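What changed at my work since the grippers came

I have promised several times to write about my job, and every time I wrote about the garden instead. So now I try.

I work for Fonon, in the Clestow building, the one behind the bus depot. For six years I did the same thing there: guest apartments. We prepared them for short stays, we put the towels and the trays in their places, we cleared the tables after people left. It was simple work and I was good at it. My back was less happy with it than I was.

Last June the company signed with Ranjbar, who make the software for household robots. The manager called us together at 2 in the afternoon and told us that our labour would be needed in a different way. I remember that I understood every word and still did not know what she meant. My neighbour at the table wrote "different way" on her paper and put a line under it.

What she meant is this. A robot has to learn how a tray is lifted or how a box is put down on a small table, and it learns from people who do it many times. So we do it many times. We wear a gripper on the hand, with a white cube that has a printed pattern on it, and we pick up the things with the gripper and not with the fingers. Each try is recorded. The goal for our group was 2,000 good tries before winter, and we passed it.

In the beginning I was very slow. When you have used your fingers for your whole life, it is humbling to drop a paper box four times before morning tea. My wrist was sore in the first two weeks, and then somebody from Ranjbar moved the strap a little and it became better. I wish they had asked us about the strap earlier. It is my main complaint, and I have said it to them also.

The pay is a bit higher now, and I go home less tired in the legs but more tired in the head. Before, I could think about supper while I worked. Now I must pay attention to each movement, because a careless try is thrown away and you do it again.
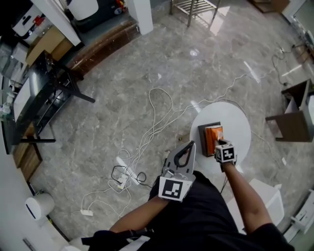
There is also the question my sister asks me on the phone every time: are you not teaching the machine to take your job? I don't have a good answer. Two of my colleagues did not want to do it for this reason and they moved to the laundry at Andau, and I respect them for it. The company says the robots will do the evening clearing and we will do the checking. Maybe so. I have the promise in an email, and I have printed the email.

What I miss most is the talking. When we were clearing apartments in pairs, we talked the whole day, and I learned half of my English in this way. With the gripper I mostly work alone and quietly. We asked for a longer break together in the afternoon and we got ten more minutes, which we use completely.

Next month the group will start with folding, shirts first and then bedsheets. I have never folded a fitted sheet nicely in my life, so I am a little worried about what the robot will learn from me.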